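Cloth tips I picked up at the Bremex open day

Filed under: Cleaning, Laundry, Odds and ends

Quick one this month, the December list is already late. Went to the open day at Bremex on Monday, the robot place out past the Grimshaw warehouse. Free coffee, 36 chairs, way more people than chairs. Figured I'd get nothing for this page out of it. Came home with a page and a half of notes on folding rags.

The demo was called Pluvness. Robot arm practices household stuff, mostly cloths and towels. They said it had done 1780 folds before the doors opened to us. The woman running it talked the whole time about what makes a cloth easy or hard to pick up, and most of it goes for people too. So, tips, in the order I scribbled them:

Pick up by the edge. Middle of the cloth gives you a tent. The edge gives you something to follow. I always grab the middle. Stopped doing that.

Bound edges are worth paying for. A stitched binding in a darker color than the cloth is easy to spot in a heap, and it holds its line when you pull. My cheap ones with the raw cut edge curl up after a few washes and then good luck finding a corner.

One layer or two? Rub the cloth between finger and thumb before you lift. If it slides against itself you've got two. Arm had trouble with this all morning, and so do I with fitted sheets.

Shake once, hard, then lay down. Several little shakes just move the wrinkle somewhere else.

Leave the tag on, at least on cleaning cloths. I used to snip them all. But if the tag is always on the same edge you can use it to tell which way round you are, every fold comes out the same. Also you keep the wash instructions, which I have needed more than once.

No fabric softener on microfiber. Knew this one, a man behind me didn't. It coats the fibers and then the cloth just pushes water around. Wash with other microfiber, not with towels, or you get lint all over. Low heat or hang.

Smooth out from the center with the flat of your hand. Not your fingertips, they drag.

Fold on something with a bit of room. Half my bad folding is from doing it on top of the dryer with the soap bottle in the way. Floor's fine if it's clean, table is better for your back.

Same fold every time. Half, half, then thirds if it's going in a drawer. They had a chart up, 791 tries with the fold changing and the pile looked awful. Pick a fold and stick to it, the stack stands up by itself. 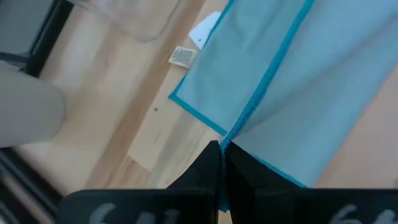

Light blue cloth with the teal binding, pinched in the gripper at the open day.

Other bits, no order:

Number your tools. Paint marker on black metal or plastic shows up great, write it big. Did my clamps when I got home, took ten minutes. Let it dry overnight before you handle them or it smears (ask me how I know).

Grip gentle on mesh or anything with a loose weave. Hard pinch leaves a pucker. Damp cloth and a flat hand gets most of it out.

Rament, the folks who do the shop rags in the 176 count box, had a table by the exit. Took a sample. Too linty for glass, OK for oil.

Didn't stay for the towel part, parking was up. If anybody saw it tell me how they do the big bath ones, I still use my chin.

Next time: drawer dividers, and teh squeaky hinge question from last month, I have not forgotten.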